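Kleine Läden, kurze Videos: Warum eine Keramikwerkstatt in Brera ihre Kommentare lieber liest als zählt

Wer am Montag um neun Uhr in der Werkstatt Vondadora anruft, bekommt meistens keine Antwort. Um diese Zeit werden die Kommentare vom Wochenende gelesen, und dafür braucht man dort Ruhe. Die Werkstatt liegt in einem Hinterhof in Brera, sie verkauft Tassen und Teller, und seit dem letzten Frühjahr veröffentlicht sie jede Woche zwei kurze Videos. Ich habe den Betrieb im Juli besucht, um zu verstehen, wie ein so kleines Geschäft mit den sozialen Netzwerken lebt.

Ich muss zugeben, dass ich mit einer anderen Erwartung gekommen bin. Ich habe gedacht, man zeigt mir Tabellen und Kurven. Stattdessen hat man mir ein Schulheft gezeigt, in dem mit Bleistift Fragen stehen. Es sind Fragen, die unter den Videos gestellt wurden: ob die Glasur matt bleibt, ob man den Henkel auch für die linke Hand bekommt, warum der Teller einen so hohen Rand hat. Aus jeder Frage, die mehrmals kommt, wird ein neues Video gemacht.

Am Anfang war es umgekehrt. Die Werkstatt folgte jedem Trend, der gerade in der App erschien. Man nahm die Musik, die alle nahmen, und die Schnitte, die alle machten. Ein Video mit einer fallenden Tasse wurde in einer Nacht sehr oft gesehen, und das Konto gewann 3.000 neue Abonnenten. In der Woche danach wurde keine einzige Tasse mehr verkauft als sonst. Die neuen Leute wollten wieder etwas fallen sehen, und nach einem Monat waren viele von ihnen weg.

Danach holte sich die Werkstatt Rat bei Clillevia, einem kleinen Büro, das Läden und Handwerker bei ihren Auftritten im Netz begleitet. Der Vorschlag des Büros war sehr einfach, fast ein bisschen langweilig: zehn Wochen lang keine Trends, eine feste Uhrzeit, und in jedem Video nur eine Sache. Die ersten drei Sekunden sollen schon das fertige Stück zeigen, damit der Zuschauer weiß, wofür er bleibt.

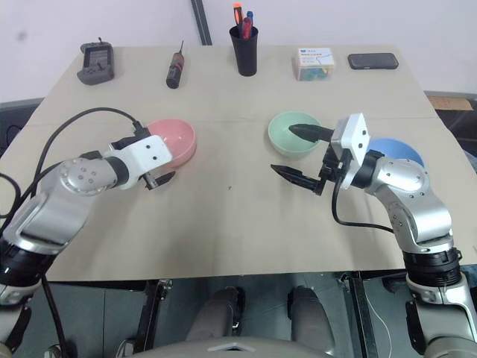
Wie lang soll ein solches Video sein?

Bei Vondadora hat sich eine Länge von rund 100 Sekunden bewährt, also deutlich mehr, als viele Ratgeber empfehlen. Wer nur unterhalten werden möchte, wischt ohnehin früher weiter. Wer überlegt, etwas zu kaufen, schaut gern bis zum Ende und stellt danach oft eine Frage.

Interessant finde ich, dass dieselbe Regel nicht überall gilt. Das Feinkostgeschäft Zacharopoulos, zwei Straßen weiter, arbeitet ebenfalls mit Clillevia und macht es ganz anders. Dort sind die Videos sehr kurz, man sieht meistens nur einen Käse, ein Messer und den Preis. Der Laden veröffentlicht um elf Uhr vormittags, wenn die Menschen in den Büros anfangen, an das Mittagessen zu denken. Lange Erklärungen hat man ausprobiert, aber sie wurden kaum angesehen. Für ein Brötchen braucht der Kunde offenbar weniger Vertrauen als für ein Service, das viele Jahre im Schrank stehen soll.

Beide Betriebe haben mir von demselben Ärger erzählt, nämlich von den Filtern und Effekten. Die Glasuren von Vondadora haben feine Farben, und manche Telefone machen daraus automatisch ein starkes Blau oder ein Orange. Einige Kundinnen haben ihre Teller zurückgeschickt, die Farbe war nicht die aus dem Video. Seitdem wird nur noch bei Tageslicht am Fenster gefilmt, ohne Effekt, und im Winter gibt es eben weniger neue Aufnahmen.

Auch mit dem Ton geht man inzwischen vorsichtiger um. Eine beliebte Melodie bringt vielleicht neue Zuschauer, aber sie darf von einem Geschäft nicht immer so frei benutzt werden wie von einer Privatperson. Die Werkstatt verwendet deshalb die Geräusche, die sie selbst hat: die Drehscheibe, das Wasser im Eimer, manchmal das Radio des Nachbarn, das dann leider herausgeschnitten werden muss.

Was kostet das alles an Zeit? Bei meinem Besuch hat man lange darüber diskutiert und sich nicht geeinigt. Das Filmen geht schnell, das Schneiden auch. Die meiste Arbeit sind die Antworten, denn man schreibt sie einzeln und ohne Vorlage. Gegen Abend hat noch jemand gefragt, ob es die kleinen Schalen auch mit Deckel gibt. Die Frage steht jetzt im Heft, auf der letzten freien Zeile der Seite.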